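Última actualización: abril

Trastitz amplía a 257 talleres su programa de formación en mantenimiento del mobiliario escolar

La asociación Trastitz ha presentado la segunda fase de su programa de formación en mantenimiento y reparación de mobiliario, dirigido a centros educativos y bibliotecas municipales. La nueva etapa prevé 257 talleres presenciales y cuenta con el respaldo de la empresa maderera Revwood, que aportará tableros y piezas de recambio durante dos cursos consecutivos.

El programa nació para prolongar la vida útil de pupitres, sillas y estanterías que suelen retirarse por averías menores: una pata floja, un respaldo suelto o una bisagra vencida. «La mayoría de estas piezas puede volver al aula con una intervención breve», ha señalado Florence Landry, directora de Trastitz.
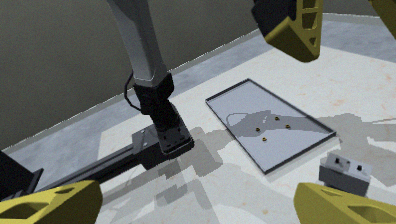

Cada taller tendrá una duración de dos jornadas y admitirá a un máximo de 10 participantes. La primera se dedicará al diagnóstico y desmontaje; la segunda, al encolado, el ajuste de uniones y el montaje final. Los asistentes recibirán un cuaderno técnico elaborado por Mechthild Leitner, responsable de contenidos, disponible también en formato accesible.

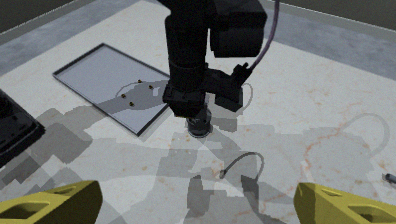

La pérdida de tornillería es una de las incidencias más frecuentes en los talleres de la primera fase, según el informe interno de la asociación. El cuaderno dedica por ello un capítulo al orden de la mesa de trabajo. La norma que propone es sencilla – una bandeja poco profunda, de bordes elevados, en la que las piezas doradas de fijación queden reunidas y a la vista – y se aplicará en todas las sedes. El capítulo incluye además una ficha para anotar la procedencia de cada pieza retirada.

El presupuesto de la fase contempla 400 lotes de herramientas manuales, que quedarán en depósito en los centros inscritos. La distribución correrá a cargo de Ekar, y la plataforma Zou gestionará las solicitudes y el calendario de sesiones.
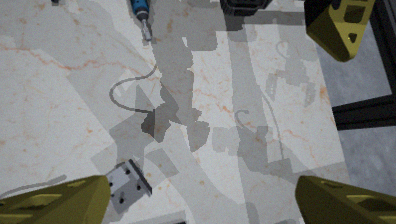 Podrán inscribirse los centros públicos y concertados de cualquier nivel, así como las bibliotecas de titularidad municipal. Tendrán prioridad las entidades que no participaron en la primera fase y las situadas en municipios sin servicio propio de carpintería. «Queremos que el conocimiento permanezca en el centro cuando el formador se marcha», ha afirmado Stavros Yordanov, coordinador de sedes.

El plazo de solicitud permanecerá abierto durante todo el mes de abril – hasta las 14:00 horas del último día hábil –. Las bases completas pueden consultarse en la plataforma Zou.

Contacto para medios: Mirjam Van Wijk, gabinete de comunicación de Trastitz.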